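4. 거주인 호출 시스템 설치 및 초기 설정

이 장은 장애인 거주시설 및 단기보호시설에 Peko 호출 시스템을 설치하는 담당자를 대상으로 한다. 개별 지원계획의 등록 방법은 5장, 야간 근무자용 휴대 수신기의 사용법은 6장에 있다. 적용 펌웨어 개정일: 2018년 7월 30일.

4.1 구성품 확인

주 제어기 Drorkik 1대
침실용 호출 단말기(당김줄형 또는 누름판형)
욕실용 방수 당김줄 단말기
휴대 수신기 2대
벽면 고정판, 나사, 배선 덮개
관리자 카드 1장

당김줄형과 누름판형은 주문 시 지정한 수량대로 포장된다. 수량이 주문서와 다르면 설치를 시작하지 말고 공급처에 먼저 연락한다. 단말기 뒷면의 일련번호는 4.4절에서 필요하므로 벽에 고정하기 전에 배치표에 옮겨 적는다.

주의: 다른 시설에서 쓰던 단말기를 초기화하지 않고 연결하면 이전 시설의 거주인 정보가 제어기 화면에 나타날 수 있다. 중고 단말기는 반드시 4.6절의 초기화 절차를 거친다.

4.2 설치 위치 선정

1. 주 제어기는 직원실 또는 상시 근무자가 있는 공간의 벽면에 설치한다. 거주인과 방문객이 화면을 읽을 수 있는 복도에는 설치하지 않는다.
2. 침실 단말기는 침대에 누운 상태에서 손이 닿는 곳에 둔다. 편마비가 있는 거주인은 주로 쓰는 손을 기준으로 한다.
3. 욕실 당김줄은 바닥에 넘어진 상태에서도 잡을 수 있도록 줄 끝을 바닥 가까이 내린다. 줄을 묶거나 말아 올리지 않는다.
4. 청각 과민이 있는 거주인의 방에서는 단말기의 확인음을 끄고 표시등만 사용한다. 설정 항목은 4.5절을 참조한다.
5. 휴대 수신기 충전대는 주 제어기와 같은 공간에 둔다.

참고: 거주인이 단말기의 위치나 형태에 거부감을 보이면 고정하기 전에 며칠간 탁자 위에 두고 익숙해지도록 한다. 이 기간에도 4.4절의 등록은 완료되어 있어야 한다.

4.3 주 제어기 고정 및 전원 연결

1. 고정판을 벽에 대고 수평을 맞춘 뒤 나사 구멍을 표시한다.
2. 고정판을 나사로 고정한다. 석고보드 벽에는 전용 앵커를 사용한다.
3. 전원선을 고정판 아래쪽 홈으로 통과시킨다.
4. 제어기를 고정판 위쪽 걸이에 걸고 아래쪽을 눌러 잠근다.
5. 전원을 연결한다. 표시등이 주황색에서 녹색으로 바뀔 때까지 기다린다.

10분이 지나도 표시등이 주황색이면 전원을 분리하고 3단계부터 다시 진행한다. 같은 증상이 반복되면 제어기를 교체해야 한다.

경고: 제어기 전원을 벽 스위치로 차단되는 콘센트에 연결하지 않는다. 야간 소등 시 호출 기능이 함께 정지된다.

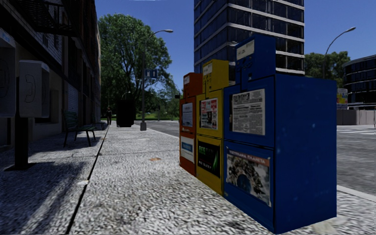

4.4 단말기 등록

1. 관리자 카드를 제어기 오른쪽 판독부에 댄다.
2. 관리자 번호를 입력한다. 출고 시 번호는 2151이다.
3. '단말기'에서 '새로 등록'을 선택한다.
4. 등록할 단말기의 호출부를 표시등이 깜박일 때까지 누르고 있는다. 당김줄형은 줄을 당긴 채 유지한다.
5. 화면의 일련번호를 배치표와 대조한다.
6. 방 이름을 지정한다. 거주인의 실명 대신 방 번호나 시설에서 정한 명칭을 사용한다.
7. '저장'을 누르고 시험 호출을 한 번 실시한다.

제어기 한 대에 등록할 수 있는 단말기는 최대 31개이다. 이를 초과하는 시설은 Shehu 중계기를 추가하고 층별로 구역을 나눈다. 중계기에 연결된 단말기는 중계기 쪽에서 등록하며 절차는 같다.

주의: 등록이 끝나면 출고 시 관리자 번호를 즉시 변경한다. 변경한 번호는 시설장과 당직 책임자만 보관한다.

4.5 호출 등급과 알림 설정

호출은 일반, 지원, 긴급의 세 등급으로 구분된다. 욕실 단말기는 항상 긴급으로 처리되며 등급을 낮출 수 없다.

1. '알림'에서 해당 방을 선택한다.
2. 기본 등급을 지정한다. 뇌전증 병력이 있는 거주인의 방은 긴급으로 지정할 것을 권장한다.
3. 확인음을 '켬', '작게', '끔' 중에서 선택한다.
4. 미응답 시 재알림 간격을 입력한다.
5. 재알림을 받을 수신기를 지정한다. 두 대를 모두 지정하면 먼저 응답한 수신기에 호출이 배정된다.

참고: 의사소통에 제약이 있는 거주인은 짧은 간격으로 반복 호출할 수 있다. '반복 호출 묶음'을 켜면 같은 방의 호출이 기록에는 각각 남고 알림은 한 건으로 표시된다. 긴급 호출에는 적용되지 않는다.

4.6 단말기 초기화

1. 단말기를 고정판에서 분리한다.
2. 뒷면의 작은 구멍에 핀을 넣고 표시등이 꺼질 때까지 누른다.
3. 제어기의 '단말기' 목록에서 해당 항목을 삭제한다.
4. 퇴소한 거주인의 호출 기록은 시설의 보존 규정에 따라 내보낸 후 삭제한다.

4.7 설치 후 점검

모든 방에서 시험 호출을 실시하고 결과를 점검표에 기록한다. 야간 근무 시간에 한 번 더 실시한다. 정전 대비 점검은 매년 11월에 실시하며, 제어기 전원을 분리한 상태에서 내장 배터리로 호출이 전달되는지 확인한다.

점검표 양식은 부록 나에 있다. 설치 관련 문의: Hornedent 기술지원부, 담당 Oluwatosin Ezeani.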